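About us
Posted in August by the Zastside team

Zastside writes the software between the camera and the motor. Perception, planning, a bit of tooling. Two rooms at Garnthorpe, kettle in one of them.
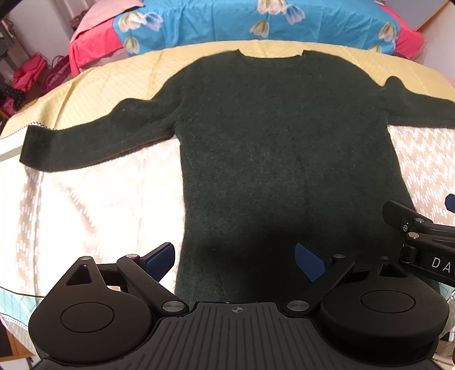
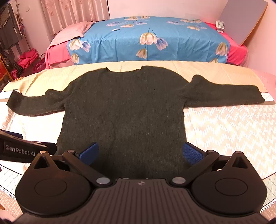 Green jumper, sleeves out, both times.

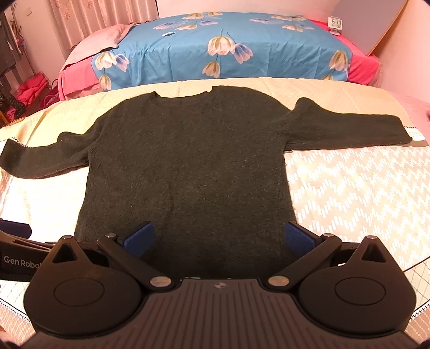
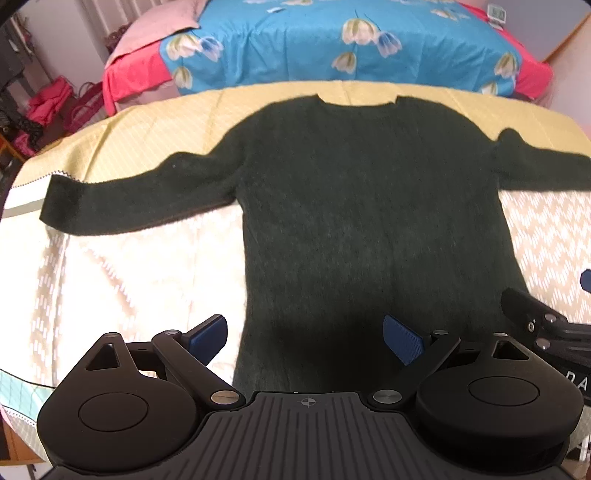 Our main product is Ledwood, a planner for cloth. Give it a garment and it picks the grasp points, then the order of folds. Rigid parts were easy by comparison. A long sleeve on a quilted bedspread is where it earns its keep: fuzzy knit, soft edges, patterned bedding right next to the cuff. Ledwood has 1276 garment episodes in its training set so far, 705 of them knitwear. More to label, allways more.

Kurek is the replay tool. Free for schools, runs on a normal laptop. Docs are thin, were working on it.

Team of 12. Get in touch if you fold things.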